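Progress report to Flokden, second period
Compact home projector, working name Trullness
28th September

Dear colleagues at Flokden,

In this period we worked mainly on the fan noise and the focus of the Trullness projector. The noise was the main complaint from our test homes, so we changed the shape of the air inlet and made the fan speed follow the lamp temperature. In a quiet room the film dialogue is now much easier to hear.
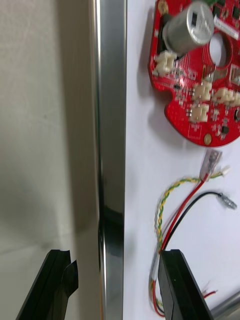
Red circuit board with white connector headers.

The colour is better than in the first period, but the grey areas are still a little green. Our supplier Ebihara sent two new lenses and we chose the cheaper one. The corners of the picture are a bit softer with it.

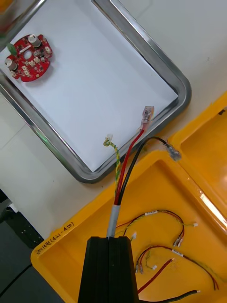 Spending is under the plan. We used 2667 dollars for lenses and test screens, and 2319 dollars for the safety laboratory. For the next period I ask your permission to buy small things without a separate form, for example white paper to line metal trays, cables and labels. Each order would be up to 100 dollars.

The remote control is late. The first model was too easy to lose in a sofa, and the buttons had no light.

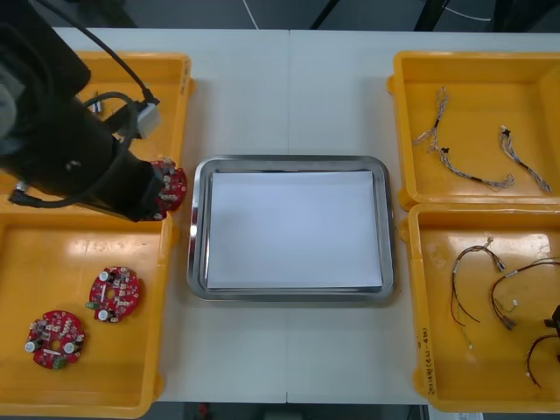
Robot arm holding a red circuit board upright.

We planned a mobile app together with the remote. Instead we will finish the remote first and show the app to you in December.
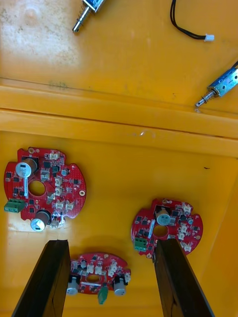 Home Display Team

Still open are the centre focus after a long film, and the French text of the user guide. I will send the new noise measurements separately.

With kind regards,
Haruto Tamura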